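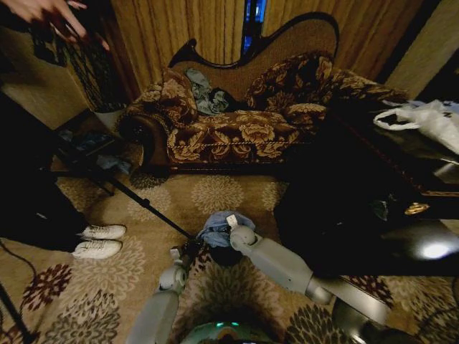
Glenys Mathias wrote back at 70 minutes to ask whether the cord trim had been vacuumed before or after the seat, as the grit usually sits under it.

After, both times. Log so far for ticket 57, brocade chaise, sitting room:

Reported Saturday. Customer says the seat feels gritty along the front edge and a musty smell comes back within a day of cleaning.

Step 1. Vacuumed seat and rolled arm with the Omau brush head, low suction. No change.

Step 2. Both cushions aired outdoors for the afternoon. Smell gone from the cushions, still there on the chaise.

Step 3. Went along the cord with the narrow nozzle, as Glenys suggested. A lot of sand came out – most of it from the left end.
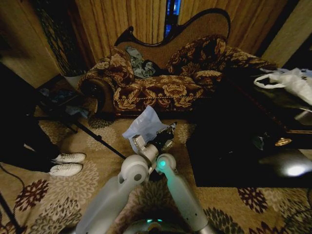
Step 4. Asked the customer to stop leaving clothes and bags on the seat until the smell is traced. Recep Akgül will bring the moisture meter and check the back panel and the floor behind it. No sprays or powders on the brocade before then – the gold thread marks easily.

Grit: closed. Smell: open, waiting on meter reading. Assigned to Recep.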